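Automated Assembly II, Course Handout
Unit 3: Looking Hard at the Tinum Bench Package
Revised June 2023

Welcome back, everyone, and please keep this handout near you when you go into the lab, because the worksheet refers to it again and again and I would hate for you to be flipping through your phone with one hand. We're spending this unit on a single product, the Tinum bench package, sold to schools by Mac an tSaoi. It covers the arms, the grippers, the cameras, the parts fixture and a year of support, and your job is to decide whether you would tell a small repair shop to buy it.

The trial task is building up a desktop computer: processor, memory, hard drive, expansion card. I like this task very much (I've taught with it for years) as it asks for a firm push in one spot and almost no push at all in another. Start with the wrist camera, which is the part of the package the sales sheet talks up the most. Look for the bare socket and the memory slots on either side of it, and ask yourself how you'd teach a program to find the socket's edges.

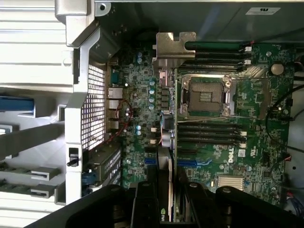
Flustbridge wrote back after the last trial that the wrist view was worth the price by itself, but that they wished the software would let them save more than one lighting setup per job. I've passed that along, and you should weigh it in your own review. A shop that sees 55 different machines in a season is going to care about it a great deal more than a shop that sees the same one over and over.

Now, the gripper. It has two fingers, and the same two fingers are expected to handle everything in the job, from a slim memory module to a full-size drive. Tinum sells other finger sets, but they aren't in the base package, so please leave them out of your scoring until section three of the worksheet. When you watch a pick, write down the angle of the part as well as where the fingers meet it.
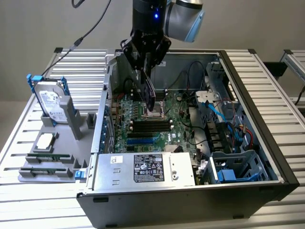
Angle matters so much because a small tilt at the wrist becomes a much bigger miss down at the board, and the base software corrects for it only if you've done the full calibration. Do the full calibration! It has 71 steps, I know, and several of them feel like the same step, but groups that skip ahead nearly always come back to it in July with a long face.

The fixture deserves a kind word too. Each part has its own pocket or slot, which means the program can start from a known position and save its searching for the computer case. You could print something like it yourselves - and one of the extra-credit questions asks you to draw one up for a different set of parts.
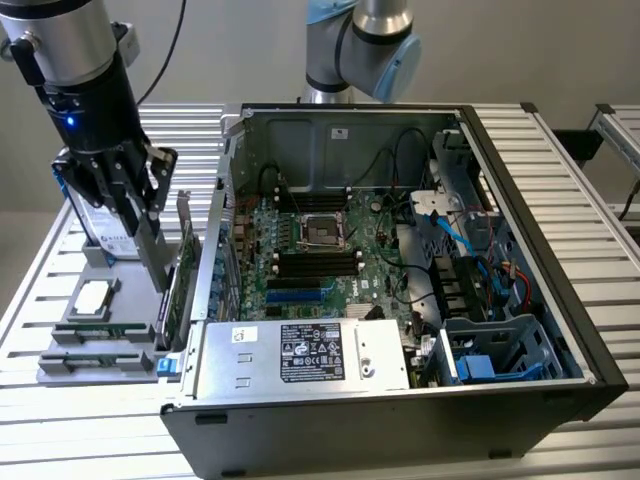 Figure 3. Hard drive held upright in the gripper, with the processor and memory modules in the tray.

Notice also that the package lets a second arm share the bench. In your notes, sketch the space each arm needs and shade the part where the two overlap. The planning software handles shared space fairly well, though it is cautious, and you may find one arm waiting politely for much longer than you'd like. There's a setting for this under Motion, then Zones. Ask me before you change it.

Last comes reach. Going down inside a case is harder than working on an open table, as there are walls, cables and brackets to clear on the way in and again on the way out. Check the forearm as well as the fingers, and remember that whatever is clamped to the forearm takes up room too.

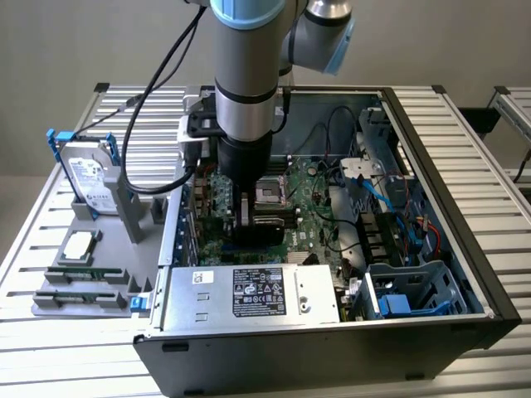

Skarnasdale disagrees with me a little on this point and says the reach is fine as sold, and that most of the trouble comes from people placing the case too far from the base and then blaming the arm. It's a fair comment. Try the job with the case in two positions before you settle on a score, and put both results in your table.

For next time, please bring:
The finished calibration sheet, signed by your bench partner
Your scoring table for vision, grip, fixture and reach
A review of up to 1,000 words, written for a shop owner who has never bought a robot

Write the review in plain words, and say clearly which parts of the package you tried yourself and which you only read about. If you run short of bench time, come and find me after class and we'll work something out.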